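What Is a Blockchain?

A blockchain is a list of records kept on many computers at the same time. Each computer that keeps a copy is called a node. Some digital coins use a blockchain to record who paid whom.

Records are stored in groups called blocks. Think of a block as one page in a notebook. When the page is full, it is closed and a new page is started.

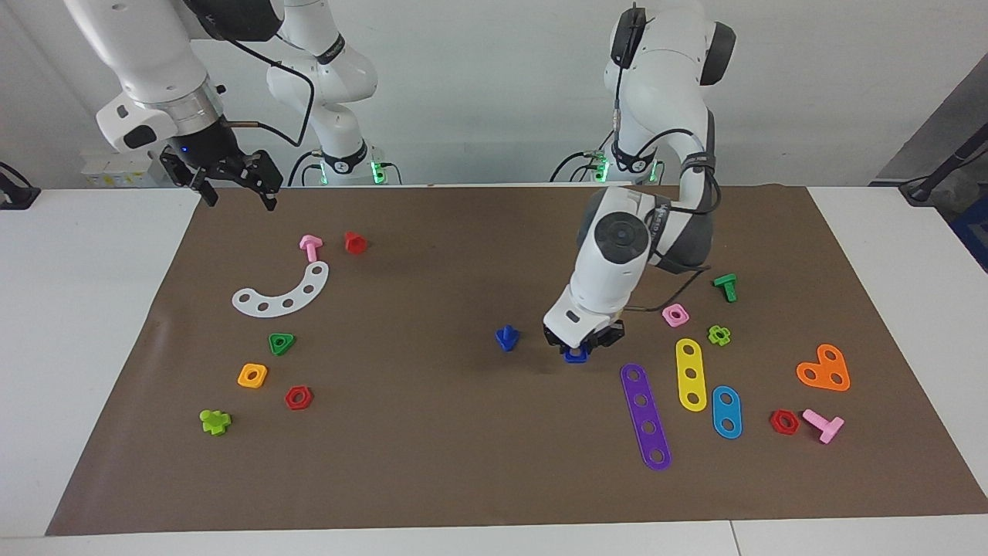 Photo: Rongrong Yin / Tavthorpe

How are the blocks joined?

Every block has a code called a hash. A computer makes the hash by doing math on everything written in the block. If one letter changes, the hash changes too. Each new block also stores the hash of the block before it.

Suppose block 81 says that Isis paid Ung 10 coins. Someone edits it to say 101 coins. The hash of block 81 is now different, and it no longer matches the one stored in block 82. The other nodes compare the codes and reject the edited copy. 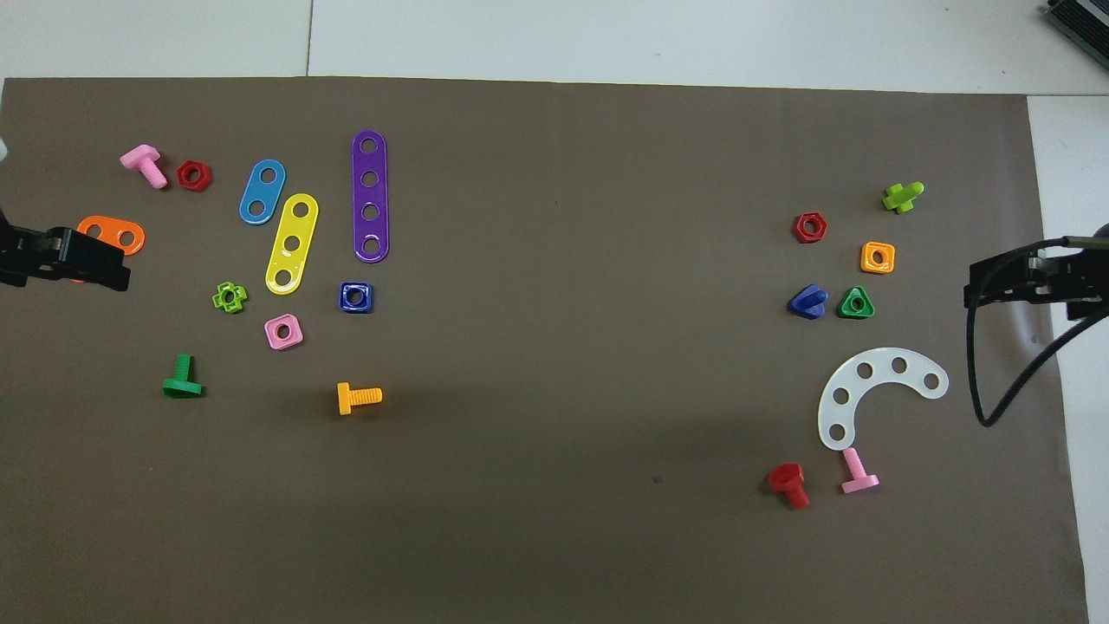

A changed copy would need new hashes for every later block as well. In a chain of 1,511 blocks, a change to block 81 means redoing that block and all the blocks up to the end. On many blockchains each hash must also follow a strict rule, such as starting with several zeros. Finding one that fits takes many guesses and uses electricity. This guessing is called mining.

Words to know

Node: a computer that keeps a copy of the blockchain.
Hash: a code made from the contents of a block.
Mining: searching for a hash that follows the rule.

Written by Phúc Thân. Last updated Sunday, May 31, 2020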